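**Ramine – which pressing of the Danko EP is the one to get?**

**gullywasher**
Picked up a second copy of the Danko EP at a record fair in January and it doesn't match the one I've had for years. Mine has the longer fade on side two and a cream label. The new one has a white label and the last track stops dead. Same catalogue number on both sleeves. Does anyone know which came first?

**mallee_b**
White label is the earlier one. Ramine pressed 300 for the tour and sold them off the merch table, then Dostent picked it up and did the proper release with the cream label. The fade was added when it was remastered.

**tapehiss**
I don't think that's right. The tour copies had no label printing at all, just a stamp. I bought mine at the show and it's stamped. The white printed one is the Dostent repress, done on the cheap after the first lot sold out.

**mallee_b**
The stamped ones are test pressings. There were only a handful and the band gave some away.

**tapehiss**
Mine wasn't given away, I paid for it, and there was a box of them under the table. I counted my change in the car park because they'd shorted me 2 dollars.

**gullywasher**
Would the run-out groove settle it? The cream one has the catalogue number scratched in by hand and a small "F". The white one has the number only, and it's machine stamped.

**ninefoot**
The F is for Fistevis, where it was cut. They did the first three Dostent singles as well and every one of those has the F. Dostent moved to another plant after that and the later records are all machine stamped. So I'm with tapehiss, cream first and white later.

**mallee_b**
That doesn't explain the fade. Why would a repress have a shorter version?

**ninefoot**
Wrong tape sent to the plant. The abrupt ending is on the download too, and that was made from the same transfer. The fade was done by hand at the original cut, so it was never on the master.

**mallee_b**
Okay, I hadn't heard about the download. I'd still like to see something in writing before I change my listing. The Dostent mail-out from back then called the white label "original colours".

**saltbush_radio**
The mail-out also had the track order wrong, so I wouldn't lean on it. We played the EP on our show the week it came out and the station copy is cream. It has a long fade, which I remember because I talked over it.

For what it's worth, the white label sounds quieter to me and there's more sibilance on the vocal. If you only want one to play, keep the cream.

**gullywasher**
Thanks all. I'll keep both for now, and I've written the run-out details on a card inside each sleeve. Has anyone seen a numbered copy? The bloke at the fair reckoned he'd once had number 967, which can't be from a run of 300.

**tapehiss**
Never seen one numbered. He might be thinking of the album, which came with a numbered insert.

**ninefoot**
Agreed, that'd be the album. About half the ones I see for sale have lost the insert, so check before you pay the full price.
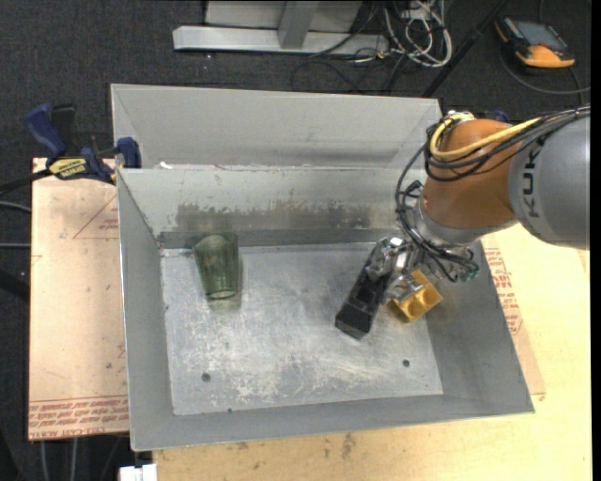 *KUKA arm over the grey bin, green glass at left*

**mallee_b**
My album has the insert but the corner's creased. I've moved the white label EP to "repress" in my listing with a question mark next to it. If anyone turns up a dated receipt or an old catalogue page from Dostent, post it and I'll take the question mark off.

**tapehiss**
I'll have a look through the box in the garage. The stamped one is still a tour copy though, and I'm not budging on that.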